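Giving up the storage unit

Tue 5 May

I closed out the storage unit at Grajales this morning. I had it for longer than I want to work out, at 100 dollars a month, and when I added up only the part I still have receipts for it came to 4,000. There was nothing in there worth 4,000 dollars. There was a sofa bed, two bookcases, my mother's sewing table and a lot of boxes marked "misc."

The sofa bed went first. The thrift store in Tikbridge wouldn't take it, so I paid a hauler. The bookcases went to Rosaura Marulanda, who lives across the hall and had been stacking paperbacks on the floor. She wanted to pay me. I let her buy lunch.

The boxes took three weekends. I brought them home two at a time, and the rule was that both had to be empty before I went back for more. Most of it was paper: bank statements, manuals for things I don't own, a folder of bus passes. I kept the letters and one envelope of photos.
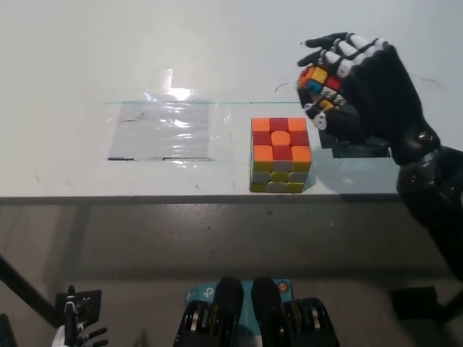
Small things were harder than furniture. I can decide about a sofa in a minute, but I held on to a bag of old keys for a week before I threw it out. I still don't know what any of them opened.

I sold a few things online. A lamp, a set of plates, a tent with all its poles. People are slow to answer and then want to come over in the next ten minutes. The tent buyer drove in from Ferard and was very nice about it — he brought exact change.

The sewing table is in my bedroom now, under the window. It needs a new hinge and I haven't found one the right size. If anybody knows a place that sells old cabinet hardware, please leave a comment.

Turning in the lock took five minutes. They want 30 days' notice in writing, so if you're planning to do the same, send the letter before you start on the boxes.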